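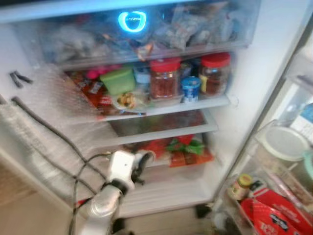 **Logging practice hours for hand reflexology certification**

Posted by Radu Cozma

My certificate program requires 60 documented sessions on at least 7 different clients. I have 96 sessions logged, but many were hands only, done on clients who couldn't have their feet worked. The handbook says "full routine" and doesn't define it. Do hand sessions count toward the total? I submit in September.

**In-ho Cheon**

Check the log form itself. If it has a foot chart only, hand work normally goes under supplementary hours and is not credited as a full routine. Mine allowed a limited number of hand sessions if each entry listed:

- the reason feet were contraindicated
- reflex areas worked, left and right
- session length in minutes
- client feedback at the next visit

Get the ruling from your instructor in writing before you submit. Separate the two types now and see whether the foot sessions alone reach 60.

**Flundus**

Mine counted them all. Different school though.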